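Re: worth fixing up an old Dell for my mom?

clalurau_9
Mom's tower got slow, so I said I'd look at it over the holiday. She does email, recipes and a LOT of solitaire. Do I put money in it or just buy her something newer? My budget is 100 bucks.

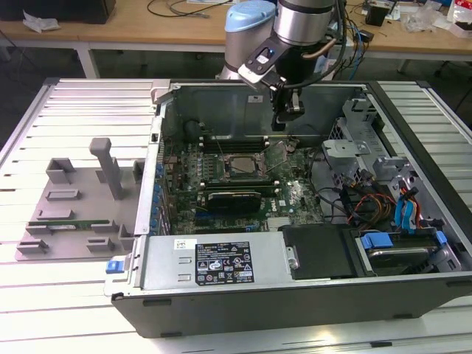
Side panel off, graphics card still in.

jakab50
Put in an SSD and stop there. I did my aunt's in December and she thinks I'm a wizard now.

Fumuvance
Disagree, sorry. You'll spend 50 on the drive, then she'll want more memory, then the power supply goes. Buy her a refurb and be done with it!

jakab50
That's what you said in the laptop thread too lol. Solitaire does not need a refurb.

clalurau_9
Ha, you two. She also really hates change (same desktop picture for years).
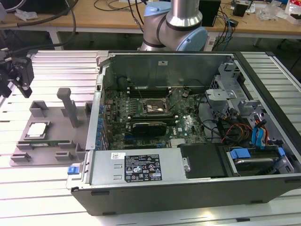
I'm leaning toward the SSD, mostly so her icons stay where she left them. Can I clone the old drive or is a fresh install better?

Cuiping Yan
Clone it. Back up her photos first, though, and write down her email password before you touch anything. 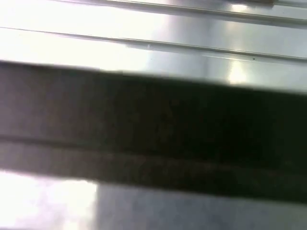 I skipped that part with my dad's and we spent a whole evening on the phone with his provider.

Fumuvance
Fine, clone it. I still say refurb.

Contact the moderators | © Forkarus Forums | Back to top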